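Last updated 2021-09-22. New questions go at the bottom, so the order is a bit of a jumble.

# Zillitz demonstration set: questions we get a lot

## What are you collecting, exactly?

Demonstrations of taking desktop computers apart and putting them back together, done by a robot arm with a person at the controls. Every demonstration is one short job from start to finish: seat a drive, lift out a CPU, press a release tab. The policy we train (we call it Gekik) learns from those recordings. We have 2955 accepted demonstrations so far and we're thrilled with how varied they're getting!

## Why old desktops?

They're wonderful for this. One tower has latches, carriers, sockets, levers and floppy cables all within reach of a single arm, and most of it is meant to be taken out by hand. There's a lot of contact in a small space, and small mistakes show up right away in the recording. They're also cheap, so a bent bracket doesn't ruin anyone's week.

## How is a station laid out?

The tower goes on its side on the slatted table, open and facing up. The parts tray sits to the left of it, with a hard drive standing in its blue carrier and the CPU in a small recessed holder farther down. The retention bracket on the socket is up for any job that involves the CPU. Drive jobs work around the cage on the right, and the cables there are left in on purpose. We want Gekik to meet cables early and often. 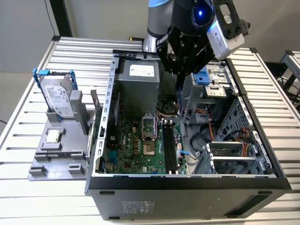
## How long is one demonstration?

Most drive jobs take 68 seconds or less once you've warmed up. CPU jobs run longer and that's fine. Please don't race. A slow, clean approach teaches much more than a fast one with three corrections in it, although we do keep some corrections (next question).

## I fumbled. Should I throw it out?

Usually no! If you missed the tab, backed off and got it on the second try, mark it "recovered" and keep it. Those are some of the most useful examples we have. Throw it out if you dropped a part outside the case, touched the tower by hand mid-run, or forgot to start the wrist camera.

## Do I need to move things between runs?

Yes, a little. Shift the tower or the tray by a finger's width and turn it slightly. If every run starts from the same spot, the policy memorizes the spot. Our June batch had this problem and we had to redo 300 of them.

## What does Lindqvist do?

Lindqvist is the labeling tool. It splits each recording into reach, grasp, move, place and release, then asks you to fix the boundaries. It's good at grasps and pretty bad at releases, so check those.

## Can I use the data?

Partner labs can, starting with Estness, who already have the drive jobs. Write to the project list and say which jobs you want. The CPU jobs are still being relabeled.

## Can I sign up to operate the arm?

Please do. You need 2 practice sessions before your runs count, and no robot experience at all. People who repair things for fun pick it up very quickly.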